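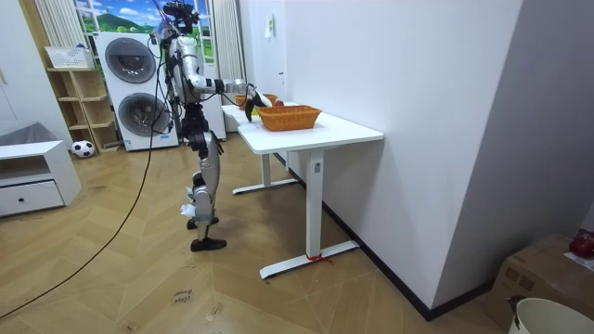
Vol. 2, p. 570

Fruit bowl

A fruit bowl is an open dish or basket used to hold whole fresh fruit, usually on a table, counter or sideboard. The term covers footed stands, shallow wooden dishes, wire bowls and woven baskets. It is also used for the fruit itself when served as a course, and for the painter's subject more often called a still life.

Form

Most household bowls are wide and low, so that fruit lies in one or two layers. Deep bowls hold more but press on the fruit at the bottom, and soft kinds such as peaches and ripe pears bruise within a day or so. Wire and woven types let air pass from below. Glazed pottery is easier to wash but traps moisture under the fruit, and a folded cloth was often laid inside to take it up.

The footed bowl, or comport, was made for display at formal dinners. It raised the fruit above the plates and was commonly sold in pairs, one for each end of the table. Glass comports became cheap once pressed glass came into general production in the nineteenth century.

Regional types

The Kerkside bowl is a shallow dish turned from a single piece of sycamore, with a flat rim and no foot. Older ones were left unfinished and rubbed with oil each September, before the apples came in. The Hutarska is a round willow basket with a low handle, first used for carrying plums to market and later kept indoors. Its base is woven double – a feature that helps collectors tell it from later copies, which have a single base and a thinner handle. 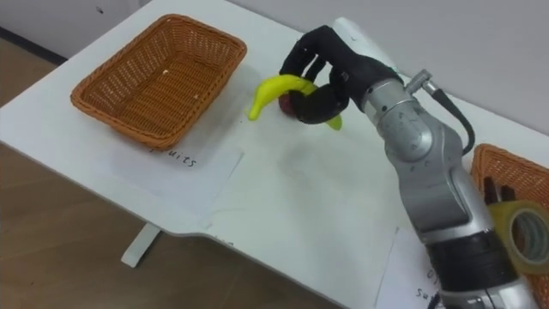

The town museum at Hestotlow keeps 40 bowls of both types. The collection was listed by Haris Stojanovska, whose catalog remains the usual reference for rim shapes and weaving patterns. Stojanovska dated the wooden pieces mainly by tool marks on the underside, a method later questioned by Thoa Đồng, who argued that turners in the district kept the same tools for several generations.

Storage and ripening

Many fruits give off ethylene, a gas that speeds ripening. Apples, bananas and pears produce a good deal of it, and a hard avocado placed among them will soften sooner than one left alone. Citrus fruit and grapes do not ripen further after picking. Grapes keep better in the refrigerator and are generally put in the bowl shortly before serving.

Bananas are sometimes hung from a hook fixed to the rim. This keeps the skins from being marked by contact with the bowl. Damaged fruit should be taken out promptly, as mold spreads from one piece to the next. 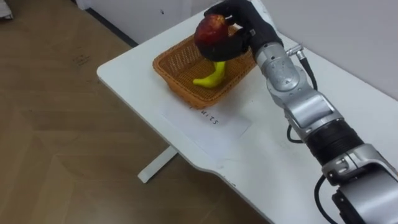 Apple and woven basket.

In custom

In some households the bowl is kept full for visitors and the family eats from a separate store. At Liem a basket of apples was given to new tenants on the day they moved in, and the basket was returned empty at the end of the first year.

See also: Basketry; Comport; Epergne; Still life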